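Chapter 6
Clay, Glaze and Heat

In this chapter you will learn:
how clay changes when it is fired
what a glaze is made of and why it sticks
how potters and factories get two colours on one piece
how fired ware is checked before it is sold

Open a kitchen cupboard in almost any Australian home and you will find fired clay. Plates, bowls, mugs, pie dishes and the tiles behind the sink all began as soft, damp earth. People have been making things this way for thousands of years, and the basic steps have changed very little. Clay is dug, cleaned, shaped, dried and heated until it can no longer turn back into mud.

Chapter 5 dealt with glass, which is melted and then shaped. Ceramics work the other way around. The shape comes first and the heat comes later, so the maker has to plan for what the kiln will do. Clay shrinks as it dries and shrinks again as it is fired. A potter who wants a mug of a certain size has to make it larger than that to begin with.

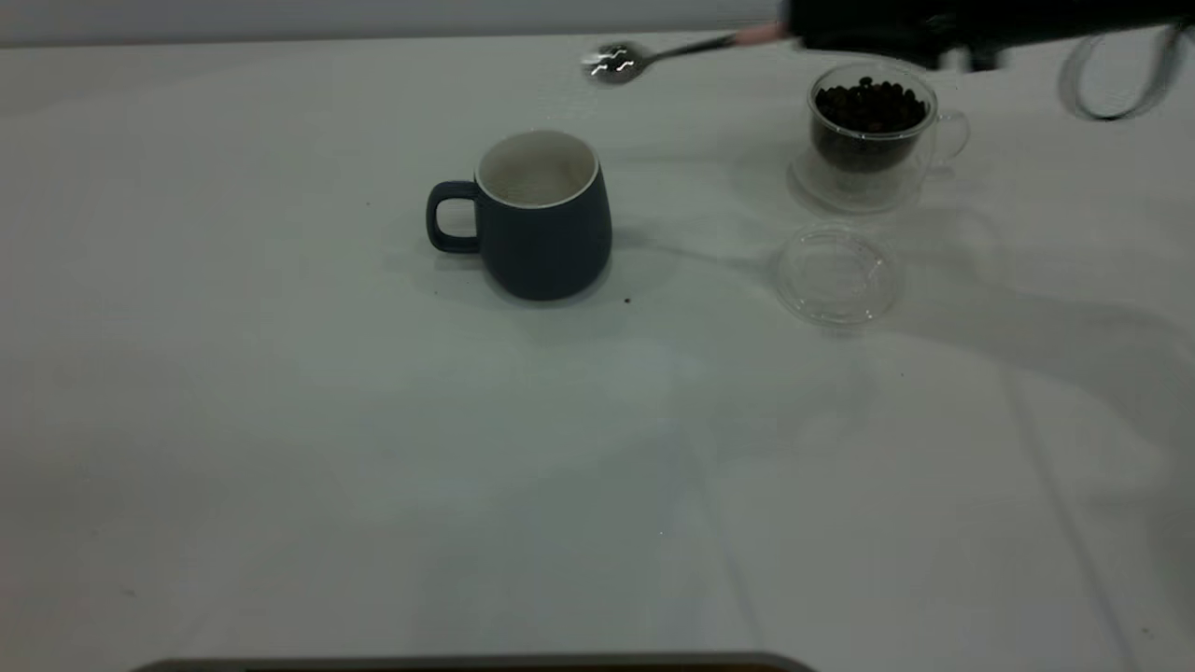
6.1 What happens in the kiln

Clay is made of very small, flat particles with water between them. When a pot is left on a shelf to dry, most of this water leaves, and the particles move closer together. The pot is now hard enough to pick up but breaks easily. At this stage it is called greenware, whatever its colour.

The first part of a firing is slow. Water still held in the pores turns to steam, and if the kiln heats too fast the steam can crack the wall of the pot or blow a piece out of it. Many potters hold the kiln at 80 degrees Celsius for some hours before letting it climb. Above this, the last of the loose water is driven off, and any plant matter in the clay burns away.

At higher temperatures the clay itself changes. Water that was chemically bound in the particles is lost, and this cannot be reversed. A pot that has passed this point will not go soft in a bucket of water. Most studio potters take their first firing, called the bisque firing, to around 1000 degrees. Bisque ware is hard but still full of tiny holes, and it soaks up liquid quickly. Glazing depends on this.

6.2 Adding the glaze

A glaze is a thin layer of glass. It goes on as a mixture of fine powders in water. When a bisque pot is dipped, the pores draw in the water and the powder is left behind as a chalky coat. In the second firing the coat melts, and as it cools it sets hard and bonds to the clay.

Three kinds of material are needed. Silica forms the glass. Alumina thickens it so that it does not run down the side of the pot. A flux lowers the melting point. Colour comes from small amounts of metal oxide – cobalt for blue, iron for browns and some greens, copper for green or red. 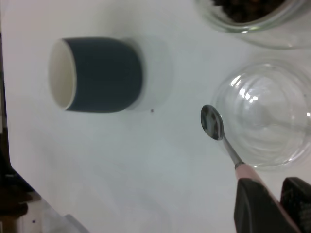 The amount of oxide matters a good deal. Cobalt is strong, and a little of it will colour a whole bucket. Iron is weaker and is used more freely. The air inside the kiln also plays a part. Copper that gives green in a kiln with plenty of oxygen may give red in one that is starved of it.

To put two glazes on one piece, a potter may pour the first glaze into the pot, swirl it and tip it out, then dip the outside in the second. Wax brushed on the foot keeps glaze away from the kiln shelf. Where the two glazes meet, usually at the lip, they should overlap only slightly.
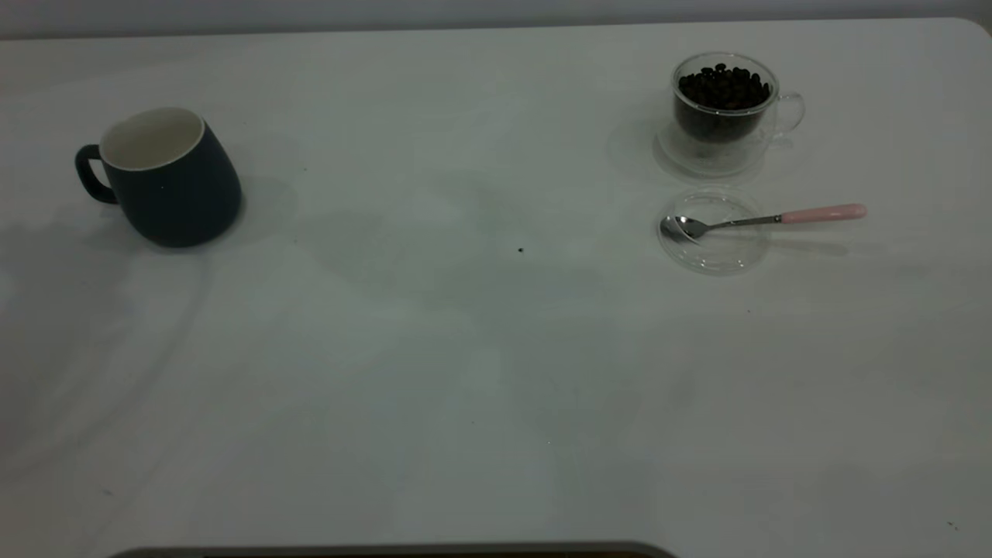 Figure 6.3 A mug with a matte navy outside and a glossy white inside.

A matte surface can be made in several ways. The glaze may contain extra alumina, or the kiln may be cooled slowly so that fine crystals grow as the glaze sets. Matte glazes are often kept for the outside of tableware, as cutlery can leave grey marks on them.

Key words: alumina, bisque, flux, glaze, greenware, kiln, oxide, silica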